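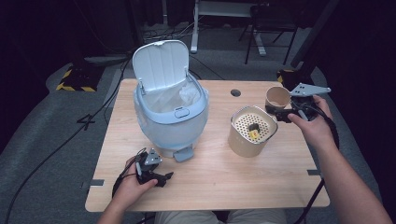
Small pedal cans in shared workrooms: liners, lids and placement

Brivar Campus Services / Discussion Board / Custodial and Room Standards

We use cookies to keep you signed in and to remember your display settings. By continuing to browse the board you accept their use.

Posted by roomstandards_sa

Colleagues,

I am opening this thread to collect comments before the room standard for shared workrooms is revised in February. The subject is the small trash can with a hinged lid and foot pedal, of the kind shown with its lid up at the top of the thread. The current standard permits these cans but says very little about how they are to be lined, where they are to stand, or what may go in them.

The points on which comment is requested are as follows.

Liners. The standard calls for "a suitable plastic liner." Mughal Building has been ordering the 13-liter bag and Potier Building the 9-liter bag for what I understand to be the same can. One size should be adopted.

Placement. Some rooms keep the can on the floor beside the table. Others keep it on the table itself. The standard is silent.

Contents. Paper cups are the largest part of what we find in these cans. The question is whether they should continue to be accepted.

Please keep replies to these points. Requests for replacement cans should be added to work order 2371 and not posted in this thread.

Severin Ammann
Room Standards, Brivar Campus Services

Posted by potier_custodial

Thank you for opening the discussion. Potier Building supports the 9-liter bag.

Our objection to the larger bag is the one that can be observed in the photograph. The bag bunches and crinkles near the opening. When there is that much loose plastic at the top of a small can, light items such as tissues and wrappers rest in the folds and do not reach the bottom. The can then looks full when it is not, and users begin leaving trash next to it.

The smaller bag, when folded over the rim by two inches, lies fairly flat on our cans. We have had few complaints about it.

Posted by mughal_2ndshift

I must disagree with the previous post. The 9-liter bag can be made to fit, but it takes two hands and some patience to get it over the rim. On second shift we do not have the time to do this in every room. When the bag is too tight it pulls away from the rim as soon as something heavy is put in, and it then slides down inside the can. The person on shift has to reach in after it.

A bunched bag is untidy. A bag that has fallen in is a sanitation matter. I would ask that the two be weighed accordingly.

I would also point out that bunching can come from how a bag was put in as much as from its size. I cannot tell from one photograph which bag was used.

Posted by potier_custodial

The last point is accepted. I withdraw the suggestion that the photograph settles the question of size. Our position on the 9-liter bag is otherwise unchanged.

Posted by supplydesk

For information, both sizes remain available through Olinetti under the present supply agreement. The case price is the same. Supply Desk has no preference as to size but would strongly prefer that one be chosen, as split cases cannot be returned.

Please also note that the bags are to be ordered in the translucent white finish only. The black bags were removed from the order form because custodial staff could not see what was in them before lifting.

Posted by e_wing_coordinator

I would like to comment on placement.

A foot pedal serves no purpose when the can is on a table. The pedal sticks out at the base toward the table edge, where it takes up working space and can be caught by a sleeve or a bag strap. If the can is to be used on a table, the lid must be opened by hand or left open, and in my experience it will be left open all day. An open lid on a can of this kind stands straight up and blocks the view across the table for anyone seated behind it.

My recommendation is that the standard say plainly that pedal cans are to be kept on the floor.

Posted by workroom_user_c

I use the shared workrooms daily and would ask the board to consider the other side of this. When the can is on the floor under a large table, it gets pushed back by people's feet and ends up out of reach. Those of us who work seated for long periods have to get up, or crawl, to throw away a paper cup. With the can on the table, the cup goes into it.

The lid can be lifted with one finger. I do not regard this as a hardship.

Posted by e_wing_coordinator

I appreciate the reply and understand the concern about reach. There is, however, the matter of the surface. The pale oak-finish tables show marks easily. A can that has been standing on carpet all week should not be set down on a table where others will place papers or food. If cans are to move between floor and table at the discretion of each user, custodial staff will be wiping rings and carpet lint off the tables every evening.

If a can is assigned to a table and stays there, my objection is smaller.

Posted by mughal_2ndshift

Supporting the above. We would accept table cans if they are marked as such and never placed on the floor. A sticker under the base would be enough. We would not accept a rule that leaves it open.

We would also ask that table cans be set well in from the corner. A rounded corner gives less support than it appears to, and a light can with a heavy cup in it will go over.

Posted by roomstandards_sa

Thank you all. I find the suggestion of assigned table cans useful and will include it in the draft.

On the third point, may I have comments on cups?

Posted by supplydesk

Paper cups may not be placed in paper recycling under the current hauling terms. They go in the trash. This was confirmed when the recycling labels were reprinted. Any wording that suggests otherwise should be kept out of the standard.

Posted by workroom_user_c

Could the standard ask users to empty a cup before putting it in the can? The bags used here leak at the seam when there is coffee in the bottom, and the smell stays in the can after the bag has been changed.

Posted by potier_custodial

We would welcome that sentence very much. Proposed wording: "Liquids are to be poured out at the pantry sink. Empty cups may then be placed in the lidded can."

Posted by archive_room_lead

I have a related question about containers in general. Besides the can, the photograph shows a tan cylindrical container with a white perforated insert in its top. Something with small round holes in the top and a cup standing close by could easily be taken for a place to pour out the last of a drink. In our room we have a desk container with holes in its lid, intended for pens, and visitors have done precisely that.

Should containers that are not for waste be kept off tables where there is a trash can?

Posted by e_wing_coordinator

In my view this goes beyond the scope of the standard. Occupants are entitled to keep their own containers on a shared table while they are using it. The standard should govern the can and leave the remaining items to the people in the room.

Posted by archive_room_lead

I do not agree that it is beyond scope. A container finished in a plain, kraft-paper-like tan looks very much like a takeout container from across a room. Our evening staff have thrown away two such containers with their contents. A label reading "Keep" would prevent this, and I would ask that it at least be recommended.

Posted by mughal_2ndshift

For the record, second shift does not discard anything left on a table unless it is in a can or marked as trash. If items were discarded in the archive room, please send me the details directly and I will follow up.

A "Keep" label would nevertheless be helpful to us.

Posted by potier_custodial

One further item on cleaning, which has not yet been raised. The inner face of the lid on the pale blue can has vertical grooves. Lids of this type collect dust and dried splashes in the grooves, and a flat cloth does not reach them. A soft brush with warm water and dish soap does. The latch button at the front rim should be wiped at the same time, as it is the part people touch most.

We clean ours weekly, on the same visit as the table legs. The present standard refers only to "wiping the exterior."

Posted by mughal_2ndshift

Weekly is more than we can commit to in Mughal Building at present staffing. Every second week is realistic.

Posted by roomstandards_sa

The following will go into the draft. Lidded cans are to stand on the floor unless assigned to a table and marked under the base. An assigned table can is to be kept away from corners and is not to be moved to the floor. Liquids are to be poured out before a cup is discarded. The inner face of the lid is to be brushed at least every second week, and buildings may do so more often. A "Keep" label will be recommended for personal containers left on shared tables overnight, and will not be required.

Liner size remains open. I will ask Potier and Mughal to exchange a roll of bags and use the other building's size until the draft is circulated. Please report any slipping or bunching in this thread, with the bag size stated each time.

Posted by mughal_2ndshift

Agreed. Please have the 9-liter roll left at the second-shift closet by 4 p.m.

Posted by potier_custodial

The roll will be there. We will collect the 13-liter bags from you on the same trip. I ask that it be recorded that Potier takes part in the trial while maintaining its preference.

Posted by roomstandards_sa

So recorded.

Last updated: February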